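How to pack men's dress shoes back in the shoe box so the leather does not get marks?

Asked by Liên Trình, Friday, July 8, 2022
4 min read

Hello to all. I am moving to a smaller apartment and I must put 14 pairs of shoes in storage until October. Most of them belong to my husband, and they are black leather slip-on shoes with a buckle on the side. I kept all the original boxes, but I did not look carefully how the shoes were lying inside when we bought them. Now I try to put them back and it is never the same.

I attach pictures of one box, with tissue paper inside, with the shoes, and with nothing in it.

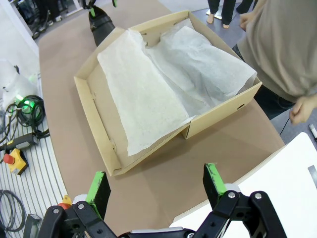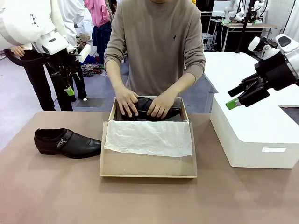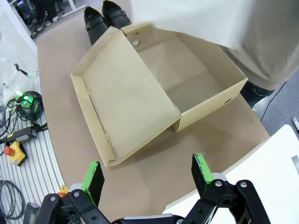

My problem is with the second shoe. The first one goes in easily when I lay it on the side. Then the second one sits too high, and the lid does not close unless I press. I am afraid that the buckle will scratch the other shoe during the months in storage. Last year I packed one pair this way, and in spring there was a line on the leather which I could not remove with cream.

So I have these questions. Do both shoes lie on the side, or does one stand on the sole? Should the toes point in the same direction? And is the tissue paper only for the bottom, or must it also go between the shoes? I do not want to buy plastic boxes, I prefer to use what I have. Thank you in advance and sorry if my English is not perfect.

Answer from Định Đặng

I worked 5 years in the stock room of a shoe store, so I did this many times each day. The shoes must lie head to tail. It means the toe of one shoe is next to the heel of the other shoe. The toe part is wide and low and the heel part is narrow and high, so they fit together and the lid closes without force.

This is how I do it for a slip-on with a buckle:

Open the lid completely and put the tissue flat in the box. Let the paper be longer than the box on both sides, you need this extra part later.

Put the first shoe on its side, with the sole against the long wall of the box. The buckle is on the outer side of the shoe, so decide now if it looks up or down. I prefer up, and then I cover it with a small folded piece of paper.

Take one side of the long paper and bring it over the first shoe. Now the leather is covered. Put in the second shoe, turned the other way, with the sole against the opposite wall. Then fold the rest of the paper on top.

If it is still too high, look inside the shoes. Many people put too much filling in the toe and the shoe becomes wider. For three months, two balls of tissue in each shoe are enough. Do not use newspaper on light lining, the ink can come off.

About the line on the leather, I think it came from the pressing. When the lid must be pushed, the edge of one sole goes into the soft part of the other shoe. Try a shoe tree in that pair for some days, maybe it gets better.

Answer from Cúc Lại

Just put each shoe in an old sock and throw away the boxes. I moved 7 times and I never had a scratch. The boxes only take place in the truck.

Answer from Xuân Diệp

I agree with Định about head to tail. I want to add one thing about the boxes. Before you use them again, check the small tabs in the corners, where the cardboard goes into the slots. After some years they come out, and when you put other boxes on top, the wall opens. Push them in again, and if they do not hold, put tape on the outside. I do not make piles higher than 5 boxes.

Also clean the shoes and leave them one night in the air before packing. If there is a hole in the side of the box, leave it open and do not tape it, the leather needs some air.

Comment from Liên Trình

Thank you Định, head to tail works and the lid closes now! I did 2 pairs this evening. Xuân, three of my boxes had the tabs out, I will tape them tomorrow.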